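Pour-Over Coffee at a Small Table, for People Who Are Not Yet Awake

Last updated: January
Print this page | E-mail this page

I make coffee on a small table pushed up against the wall, on a tablecloth, before I have opinions about anything. What follows is the method I settled on after 63 mornings of writing things down in a notebook, most of which I can't read.

Set the table first

Do this the night before. At 6 a.m. you will not find the filters.

A cloth is a risk, and everyone who comes to the house tells me so. My view is that a busy print forgives a great deal. Ferns are good. Orange-centered flowers are excellent, as a drop of coffee that lands near one can pass for a relative. Mine is mostly pale with gray foliage all over it, and I have stopped keeping track of which blossoms came with it.

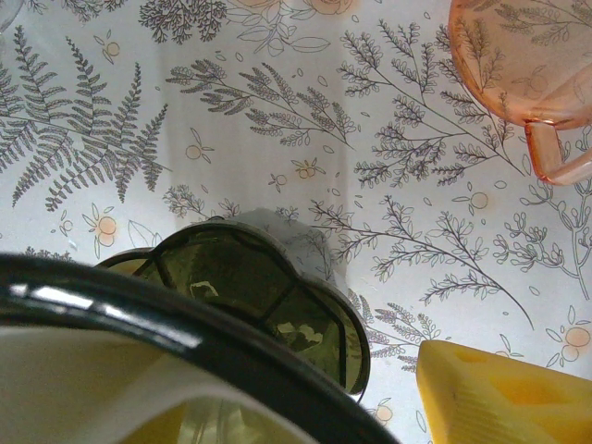

Smooth the cloth flat with the side of your hand and tug it toward you until the far edge hangs straight. A wrinkle under a full carafe makes for an exciting breakfast. Then bring out your cup, the carafe, the dripper, a paper filter and the coffee. The kettle stays on the stove. I once tried it on the table, and there's an iron-colored ring on the previous cloth that I won't be discussing.

Fold the filter

Cone filters have a crimped seam down the side. Fold along the seam, crease it with your thumbnail, then open the cone and drop it in the dripper. If it won't sit down properly, you folded the wrong edge. Take it out and try again. The box from Evar has a diagram for this, drawn by somebody who had plainly already had their coffee.

Stand the dripper on the carafe and give it a gentle wiggle. You want it to settle. If it rocks, the carafe is too wide or the dripper too small, and you should go shopping before you go any further.

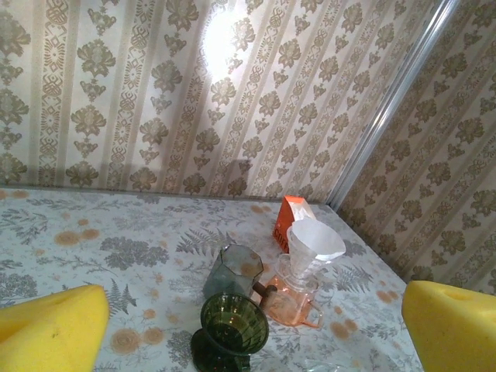
Rinse the paper with a splash of hot water, swirl that around in the carafe and pour it out. Skip this and the first mouthful tastes of envelope. Remember to pour it out. I have served the rinse water to a guest, who said it was "light."

Brew

1. Grind the coffee a bit coarser than table salt. I buy the Temness medium roast and keep the bag closed with a clothespin.
2. Put 9 level spoonfuls in the filter. My spoon is small. Yours may be a different spoon, so adjust after the first pot.
3. Shake the dripper once, side to side, to level the grounds.
4. Pour in enough hot water to wet everything, and wait. It will puff up and look alive.
5. Pour the rest slowly, in circles, starting in the middle. Stop well short of the rim.
6. Let it drain. Do not poke it.

Lift the dripper straight up and have a saucer ready for it. This is the stage at which most of my unofficial flowers were added.

If it goes wrong

Sour and thin: grind finer. Bitter and slow: grind coarser. Water sitting there doing nothing: the grind is dust, and you can either wait or start over. I wait, with my coat on.

The cloth goes through the wash warm, with the spots dabbed beforehand. Iron it if you're that sort of person.

Get the Vuston Kitchen Notes by e-mail. 1364 readers so far. Unsubscribe at any time.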